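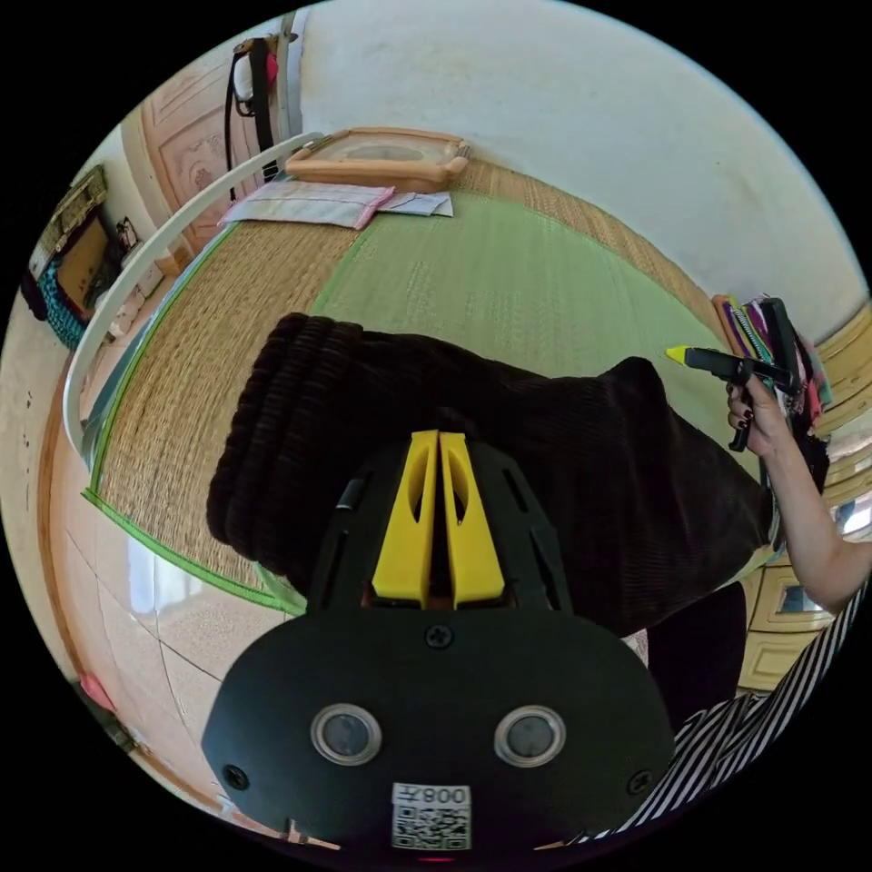 Prasura rents out hand-held grippers by the month, and its founder would sooner talk about laundry than hardware. "Clothes are what people ask us for," she said from the Novgate office. "Knits are the slow ones. A ribbed cuff bunches up and you have to go back for it."

The basic kit, called Gidau, costs $379 a month and comes with 2 grippers. Customers use it at home, on a bed or a table, and send in at least 100 recordings per rental. She said 55 households had signed up by July.

Complaints so far are mostly over sore wrists. "We tell people to stop after an hour. Some don't."

A lighter handle is due next.

Recent items
Cunha cuts prices on spare finger pads
Renting or buying a gripper kit
Novgate repair shop moves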